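Local News Writing, Unit 4
Handout: From the police statement to the court story
Updated Mar 12, 2019

Purpose of this unit

In the last unit we worked with city council papers. Now we go to the police and the courts. The facts in such stories come in small pieces, over weeks or months, and the words used for the same person must change with each piece. Many mistakes of beginners are mistakes of words, so please read the list below with attention.

Words for the stages of a case

Suspect: a person the police believe may have done the act. If there is no known person, do not write "the suspect entered the store." Write "a man entered the store" or "someone entered."
Arrested: the police took the person into custody. It does not say that there is a charge.
Charged: a formal accusation exists. Always name the charge as it stands in the paper.
Pleaded guilty, pleaded not guilty: what the defendant told the court. We do not write "pleaded innocent" in this course, although you will find it in some newspapers.
Convicted: after a guilty plea is accepted, or after a guilty verdict.
Acquitted: found not guilty. It is not the same as "charges dropped" - in that case there was no verdict.

Burglary, robbery, theft

These three are mixed up all the time. Theft is the taking of property. Robbery is taking from a person with force or threat. Burglary is, in general terms, entering a building unlawfully in order to commit a crime in it. The exact text is different from state to state, so look it up before you write.

Practice case: the Plistero break-in

Read this police statement, then do the tasks.

"In February officers were called to the Plistero hardware store in Sarkenton. The rear door had been forced. The store reported 633 dollars in cash missing from the office, and tools with a value of 4000 dollars. A man was later arrested at the Prukton bus station. He is charged with burglary."

Tasks:
1. Write a first sentence of no more than 30 words. Do not use the passive voice more than once.
2. Underline each fact which needs a source in your text. "The store reported" is already a source, do not lose it.
3. A student last term wrote "the burglar was arrested in Prukton." Explain in two sentences why an editor would stop this.
4. Write three questions you would ask the police spokesperson by phone. The statement does not say if the tools were found again - start there.
5. Suppose the man now pleads guilty to a lesser charge. Rewrite your first sentence.

Hand in tasks 1 to 5 as one text of 300 words at most, through the Obi course page. Put the word count at the top. Late papers lose one grade step per day.

Attribution

Use "said." It is short and it has no opinion in it. "Claimed" gives doubt and "admitted" gives guilt, so both need a reason. With written material, "according to" is fine, but once in a paragraph is enough.

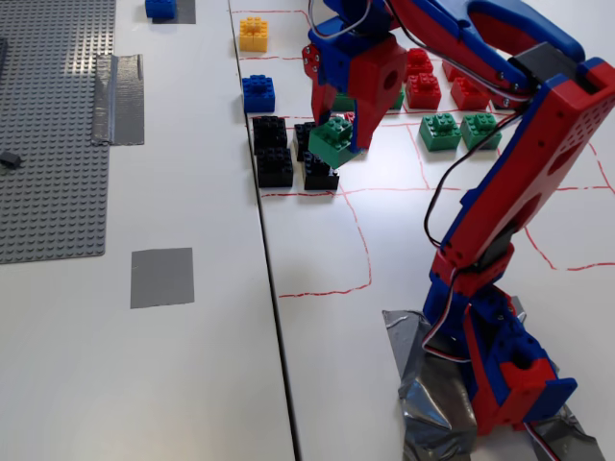
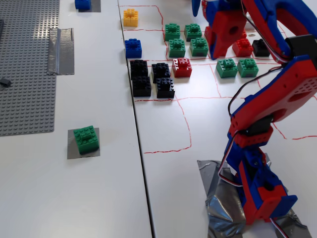
Both pictures: red and blue robot arm above toy bricks on a white table.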